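A Morning at the Prado Paper Mill Open Day

I had been meaning to visit the Prado mill for years, ever since a cousin brought me a stack of their writing paper and I used it up in a month of letters I didn't need to send. So when they announced an open day for Sun 6 April, I put my name down right away and got up far too early for a weekend.

The mill sits at the bottom of a steep lane, next to the stream that used to drive it. Parking is in the field across the bridge (bring decent shoes, I didn't). They let us in by groups of 20, and ours was led by Marlene Holanda, who has worked in the vat room long enough to tell the weight of a sheet by shaking it. She let us try. I was wrong every time.

We started with the rags. Old cotton sheets and shirts come in, the buttons are snipped off by hand, and the cloth goes into the beater until it looks like thin oatmeal. The beater is a wonderful noisy old thing with a big wooden tub, and you feel it in your feet before you hear it. Then came the vat, where Reinaldo Brandão dipped the mold, lifted it level and gave it one small shake each way. It took him a few seconds. My own sheet came out thick on one side and nearly see-through on the other, and he was very kind about it.

Upstairs is the drying loft, and I could have stayed there all day. The shutters were open, the sheets hung in rows over cow-hair ropes, and the whole place smelled of clean laundry. Marlene told us that in January the paper can hang for more than a week.

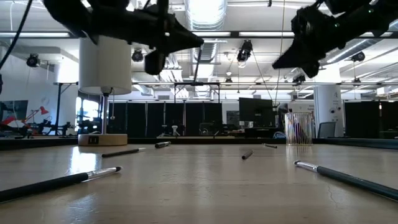 Aksel Hallgrímsson

After the loft we were turned loose in the finishing room, with offcuts to scribble on. Ink and markers behave so differently from one sheet to the next! The unsized paper drinks everything up and gives you a fuzzy line, while the sized sheets keep a crisp edge even with a broad tip. I went home with a pack of the heavier one – it was that or the cream, and I dithered so long that the lady behind me picked hers, paid and left.

Lunch was soup and dark bread in the old stable. I shared a bench with Simone Lins, who binds books and had come for endpapers, and we talked about glue until our bowls went cold.

The next open day hasn't been set yet, but you can leave your name at the shop. Ask for a place in the first group, as the vat room gets crowded later on, and wear sleeves that roll up.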